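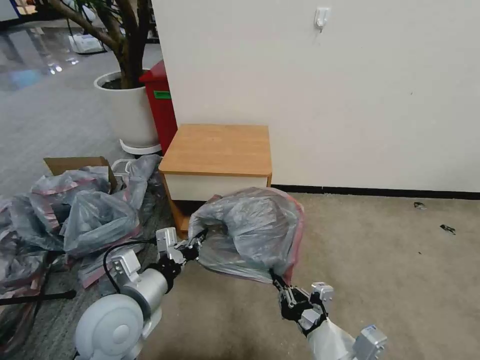 Page last changed: 5 March 2021

Getting Ready for the Trip: What First-Time Visitors to Tolladell Need to Know

Project report by Renu Pandey and Gergely Gulyás
Course teacher: Snežana Janevski

1. Why we chose this topic

Tolladell is a small island reached by ferry from Tristow. Our group had to choose a destination and find out whether a visitor could plan a week there using only free information. We picked Tolladell because neither of us had been there and the official visitor page is short. We wanted to know what was missing from it.

2. How we worked

We first read everything the visitor page had to say and wrote down the questions it left open. Then we put together a questionnaire for people who had been to the island in the past two years. It went out through the school mailing list and a hiking club in Lilerby. We got 60 answers. Vlasta Berisha at the ferry office in Tristow also answered our questions by phone.

Some of the answers were very short and a few were about a different island, so we left those out of the sections below.

3. Getting there

The ferry is called the Rana and runs every day in June, July and August. Outside those months it runs on weekdays only – this was the point that most people said they had missed. Tickets are sold at the dock and online. Foot passengers do not need to book, but cars do, and the car deck is small. Ms. Berisha told us that the last boat back leaves earlier than many visitors expect and that the time changes with the season. The current timetable is posted at the dock.

The bus from Lilerby stops around 200 meters from the ferry dock. It does not wait if the boat is late.

4. Money and power

There is one cash machine, inside the grocery store, and it can only be used when the store is open. Several guesthouses take cards but the campground does not. Outlets are the same as on the mainland. Campers wrote that the only place to charge a phone was the wash house, so a power bank is worth bringing.

5. Packing and luggage

The crossing is open to the weather for anyone who stands on deck, and luggage is stacked outside. People who answered told us to put clothes in plastic bags inside the backpack. Laundry is possible at the campground with coins. Rain jackets came up more often than any other item, followed by a flashlight, as the road from the dock has no street lights. 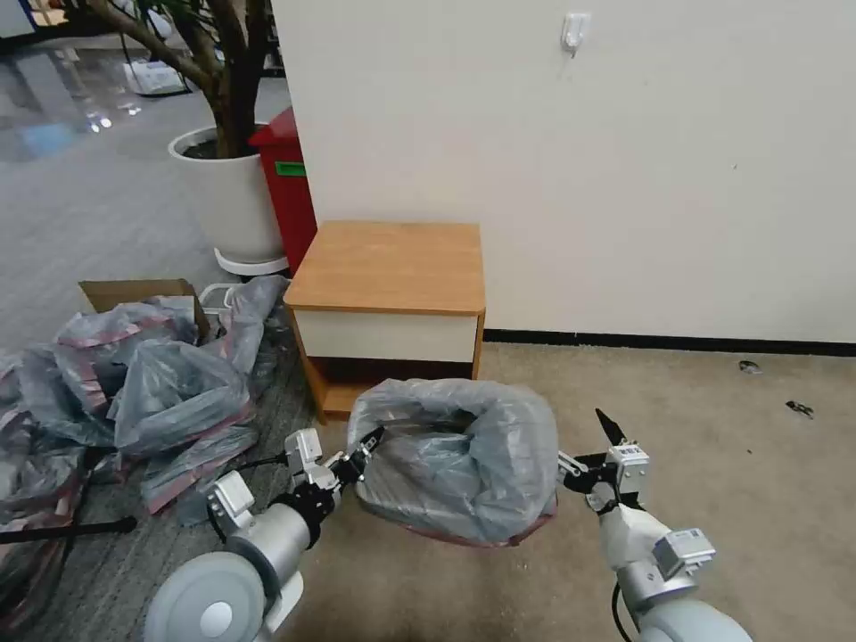 6. What we would change

The visitor page should list the off-season ferry days at the top and mention the cash machine hours. We sent both suggestions to Radka Kneževič, who edits the page, and she said she would look at them before summer. We did not get to check bicycle rental or doctor's hours. Another group could take those up next year.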